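**To:** Gunside site staff list
**From:** Aleksi Tuominen, Operations
**Date:** Oct 10, 2018
**Subject:** Re: Kitting line, what changes for current staff

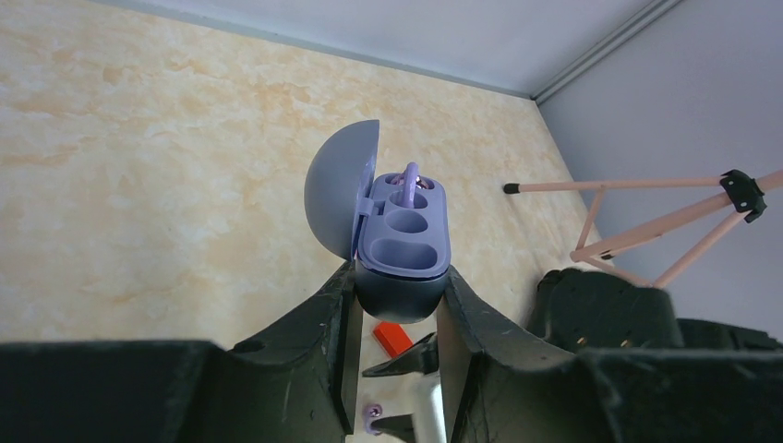 Thank you to everyone who wrote in after the first notice. The two-arm cell on the kitting line will take over part of the case-filling work from this month, and I would like to set out what that means for the people who do the work now. The cell handles the Fatoner travel case and its small parts. In normal running, one arm holds the open case upright between its fingers with the row of openings facing up, and the second arm works at the table below. An opening that should hold a peg and is still empty, as the front ones are at this stage, is the kind of fault that inspectors on the line will be asked to catch before a case is closed. The final check therefore remains a staff task, and it will be written into the job description for the kitting group.

I have answered the questions from the Tello building below.

> On behalf of the second shift in Tello, I would like to ask the following.
>
> First, will hours be reduced? Several of us were told 25 hours a week and others were told there would be no change.
>
> Second, who is responsible when the cell stops? At present the line lead is called for everything, and she cannot also be expected to clear a robot.
>
> Third, will the bonus for filled cases continue? It is paid at 300 cases per shift, and we do not see how a person can earn it if the arms do the filling.

**Hours.** No contracted hours will be reduced as a result of this change. The figure of 25 refers to the hours per week the cell is scheduled to run during October. It was given without that explanation in the first notice, and I apologize for the confusion.

**Stoppages.** Each shift will have a named cell attendant. The attendant may pause the cell, remove a dropped or misplaced part, and restart it. Anything beyond that goes to Jirari, who installed the equipment and will keep a technician on call. The line lead is not to be called for cell faults. Training for attendants takes 60 minutes and is paid at the regular rate. Please do not reach over the table while either arm is powered, even to pick up a loose peg.

**Bonus.** The second shift is right that the present rule does not fit the new work. The current bonus will be paid at each person's recent average until a new rule is agreed with staff representatives. Management would prefer a rule based on cases passed at inspection. The representatives have asked for a flat amount. Both proposals are open for comment on this list.

The 33 employees in the kitting group will each receive a letter stating their role and shift. If your letter does not match what your supervisor has told you, please reply to me directly and continue on your present schedule until you hear back.

Aleksi Tuominen
Operations, Gunside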